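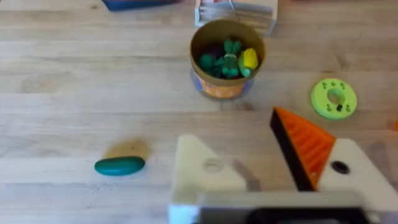 Container of small toy pieces on a wooden tabletop.

Support > Kollura Player > Set-up guide > Section 4: Importing albums and soundtracks

Guides Downloads Forum Contact

We use cookies to remember your login and which guide you were reading. OK / Manage

Section 4: Importing albums and soundtracks

Written by Bautista Godoy. Last gone over in June, after the new import window came in. If your import window has tabs along the bottom instead of the side, you're on the old one. Update first, then come back.

Before you start

You need: the player on and joined to your network (section 3). A computer on the same network. Your music files in one folder, or at least one drive. Subfolders are fine, any depth.

Files can be FLAC, WAV, MP3 or AAC. Nothing with copy protection. Those get skipped and land in the skipped list, see the end of this section.

CAUTION: Do not pull the drive while the blue light is blinking. You can lose the index and then it's back to step 1.

4.1 First import

1. Plug the drive into the rear port. The front port is for updates only and won't show music.

2. Open Dresier on your computer. (That's the desktop app, it came with the player. Lost it? Downloads page.)

3. Click Library, then Import. Wait for the drive name to come up. Can take 30 seconds. Longer with old spinning drives.

4. Pick the drive or folder. Leave "Copy to player" checked unless you plan to keep the drive plugged in for good.

5. Click Scan. It counts only, nothing is copied yet.

6. Check the total. If it's way off, you probably picked a subfolder. Go back and pick again.

7. Click Start.

NOTE: More than 2,000 tracks? Do it in batches. One big import does work but the artwork step slows to a crawl and people tend to cancel halfway, which leaves albums with no covers. By letter is easiest. A to F, then G to M and so on.

NOTE: You can play music during an import. Skipping around between albums will stutter a bit. Stops when the import's done.

4.2 Soundtracks and compilations

The part we get the most mail about. A film soundtrack with a different artist on every track will come in as a pile of one-song albums unless the Album Artist tag is filled in. Same for label samplers, tribute records, anything "various."

To fix it before import:

1. In Dresier, open the folder and select all the tracks on the album.

2. Right click, Edit tags.

3. Put Various Artists in Album Artist. Leave Artist alone, or you'll wipe out the names of the people playing.

4. Tick Compilation.

5. Save. Then import as in 4.1.

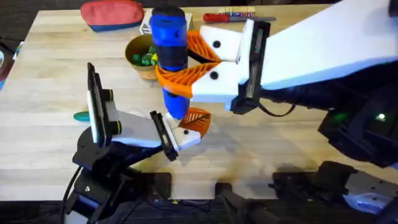
If it's already imported, don't delete and start over. Select the stray albums in the library, choose Merge, type the album name once, and hit Apply. The player sorts out the track order from the track numbers. No track numbers? It goes alphabetical, and you'll have to drag them.

Scores are different. One composer, so they come in clean, but decide how you want to find them later. By composer or by film. Set Sort By under Library > Scores and stick with it. Switching back and forth rebuilds the index each time and that's slow.

Song albums and scores for the same film often have the same title. Add "(Score)" to one of them. Otherwise the player will try to be helpful and put the two together, and seperating them again is a pain.

4.3 Gaps between tracks

Live albums, DJ mixes and lots of scores run straight from one track to the next. If you hear a click or a short silence:

1. Settings > Playback > Gapless. On.

2. Crossfade off. The two fight each other.

3. Restart the player. Hold the front button 5 seconds, let go when the light goes out.

Still there? Most likely it's in the files. MP3s from older ripping programs have a bit of silence baked in at the ends. Rip the disc again if you have it. Our test album for this is the Nostside live set that ships on the player, side two, the long one with the tape loops. If that plays clean your settings are fine.

4.4 Artwork

Covers come from three places in this order: a picture in the file itself, then a picture named cover or folder in the same folder, then the Hoarau art service. First one found wins. 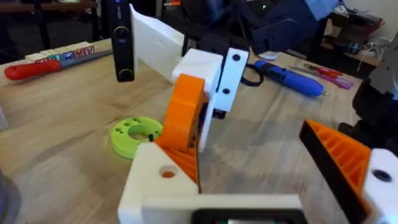

So if the wrong cover shows up, it's nearly always sitting in the file. Edit tags, Artwork tab, Remove, then Refresh. Reissues with a different sleeve are the usual culprit.

To use your own scan:

1. Save it as a JPG. Square if you can, the player crops the sides off anything wide.

2. Name it cover.jpg, small letters.

3. Drop it in the album folder.

4. Library > Refresh artwork. Whole library takes a while, so pick just the one album if that's all you changed.

CAUTION: Refresh artwork with "Replace all" ticked will overwrite your own scans with the ones from Hoarau. There is no undo. Untick it.

4.5 Skipped files

When the import finishes you get a list. Usual reasons:

Protected file. Can't be imported.
Zero length. Bad download or a failed rip.
Name too long. Shorten it. Classical and box sets mostly.
Duplicate. Same tags, same length. Check before you toss it, might be a different mix.

Fix what you can, put them in a new folder, import that folder only. No need to rescan everything.

If almost the whole folder gets skipped, check the drive format. Has to be exFAT or FAT32. Other formats will show up in the list and then fail on every file, we know, a proper warning is comming in the next update.

Next: Section 5, Playlists and more than one room.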